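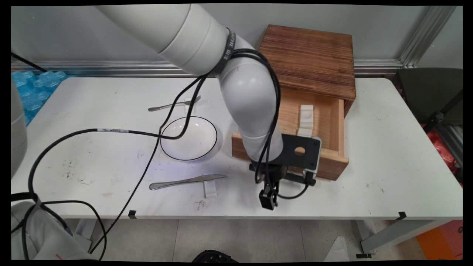
Product Review: Korkex Cutlery and Utensil Drawer Insert

Reviewed by Ryan Whiteley for the Household Goods Assessment Service
Published 23/04/2018

The Korkex is an adjustable insert intended for standard kitchen drawers. It is supplied flat, in nine pieces, and is put together by the buyer without tools. The manufacturer offers it in two widths. The Service purchased both through ordinary retail channels and placed them in regular use in the staff kitchen at our Limex Street office, where they replaced a molded plastic tray of the usual kind.

Assembly

The printed instructions run to a single sheet. The base panels slide together along a groove, and the dividers then drop into slots cut at regular intervals. Our assessors completed the narrow model in a few minutes. The wide model took longer, as two of the dividers were a tight fit and had to be eased in from one end. The instructions do not mention that the long center divider must go in before the short ones. Buyers who miss this will need to start again.

Fit

The side wings extend to take up any gap between the insert and the drawer wall. The wide model opens to 370 mm at most, so owners of broad pan drawers should measure first. Once extended, the wings are held only by friction. In the drawer used most often, they crept inward over several weeks and the whole insert began to slide forward on closing. A strip of non-slip matting corrected the fault, but it should not have to be bought separately at this price.

Capacity

Storage is generous. The narrow model held a full set of table cutlery for eight, with one channel left over for teaspoons. Serving spoons and a long bread knife fit the wide model only when laid at a slant. The channels are 124 mm across at their widest setting, and this proved enough for a whisk and a potato masher side by side. The front compartment is shallow, and small items such as corn holders are apt to travel over the lip if the drawer is shut firmly.

Durability and cleaning

One drawer was opened and closed 3,094 times during the assessment, as recorded by a simple counter fitted to the runner. The base remained sound. Two divider slots showed wear, and one divider now leans slightly. The surface wipes clean with a damp cloth, although crumbs gather in the corners of the slots and must be brushed out. The maker advises against soaking, and we would repeat that advice.

Comparison with similar products

The Shen insert is cheaper and comes in one piece. It cannot be adjusted, but it does not move, and for a drawer of the right size it remains the better purchase. The Grorkero system uses clip-in trays that may be lifted out and washed. It is well made and considerably more expensive – our colleague Mervyn Lockwood, who assessed it last July, judged the trays too deep for a shallow drawer, and that opinion stands.

Customer service

A replacement divider was requested by telephone without mention of the Service. It arrived within the week and no charge was made.

Rating

Ease of assembly: Good
Fit: Fair
Capacity: Very good
Durability: Fair
Overall: Recommended with reservations

The Korkex suits households with drawers of unusual width and a mixed collection of utensils. Buyers are advised to keep the instruction sheet, which carries the part numbers for spare dividers.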